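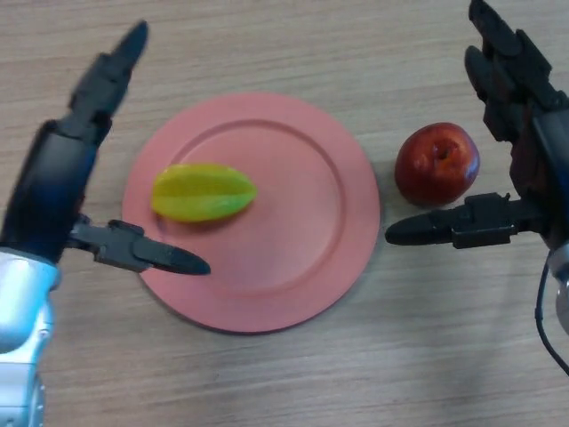 Fruit goes in the fridge, full stop, a voice called out from the back the first time I gave this talk in Zivstead, and I hadn't even got my coat off. Start with that story. Pause for groans. Then ask for hands up: who keeps apples in a bowl? Who keeps them in the fridge? Who has a banana at home right now that they're pretending not to know about?

(Don't let this bit run. Last time it ate up half my 20 minutes and I had to gallop through the pears.)

Slide 2. Where I'm coming from
I'm not a scientist, I'm a greedy person with a small kitchen. I got into all this through Jandodau, our street's fruit swap, when we sent a form round asking what people throw away. We had 208 forms back, which is a lot of forms when you're adding them up at the kitchen table with a biro. Soft fruit came top, no surprise. Second was "things I bought hard and forgot about", and that's really what tonight is for.

Slide 3. Two sorts of fruit
Keep this simple! Some fruit carries on ripening after it's picked and some pretty much stops. Carries on: apples, pears, bananas, peaches, plums, mangoes, avocados, kiwis. Stops: grapes, cherries, strawberries, oranges and lemons, pineapple. A hard peach has hope. A sour strawberry is going to stay sour, so don't leave it on the windowsill out of kindness.

Star fruit goes with the stoppers, more or less. It'll turn yellower at home and the smell comes up a bit, but it won't get much sweeter, so buy it with the colour already there. The brown along the ridges worries people. A thin brown edge is fine, just run a knife down it. Slimy is another matter.

Say the kidney thing here, and say it slowly: anybody with kidney disease should leave star fruit alone completely. I forgot once and felt dreadful the whole bus home.

Slide 4. Apples are noisy neighbours
The gas is called ethylene. Apples give off plenty of it, and it tells the other fruit nearby to get a move on. Lovely if you've got hard pears – put them in a paper bag with an apple, fold the top over, have a look every day. Not so lovely for your kiwis if you wanted them to last till the weekend, or for lettuce and cucumber, so give apples their own corner.

Somebody always asks about potatoes. You'll read that an apple in the sack stops them sprouting and you'll also read the opposite. I've tried it both ways and couldn't tell you. Move on.

Slide 5. The shopping bit
I used to get everything in one big go. Now I buy at Huỳnh, the greengrocer by the station, twice a week and much less each time. Go after four in the afternoon and they'll have the ripe mangoes out in a tray by the till. Ask which ones are for tonight and which are for later, they'll pick through the box for you and seem quite pleased to be asked.

Weigh something at home as well, just once. I put out 200 grams of grapes for the family and it looked like nothing, and we'd been buying bags four or five times that.

Slide 6. So, the fridge
Back to the chap at the back. He's half right! Apples do keep far longer in the cold, weeks against days. Berries and grapes go in too, unwashed. But hard peaches, hard pears and green bananas stay out until they're ready, and only then go in. Banana skins will go black in there and the insides are usually fine.

The drawers: mine's an old Retar with one slider on each drawer, and for years I thought it was a handle. Open lets damp air out, so fruit. Shut keeps it in, so salad leaves. Check whether yours has one.

Slide 7. Hand round the sheets
Big print ones are in the green folder. Questions until they start stacking the chairs. If it's July, mention the plum swap and ask people to bring their own bags – we ran out last year.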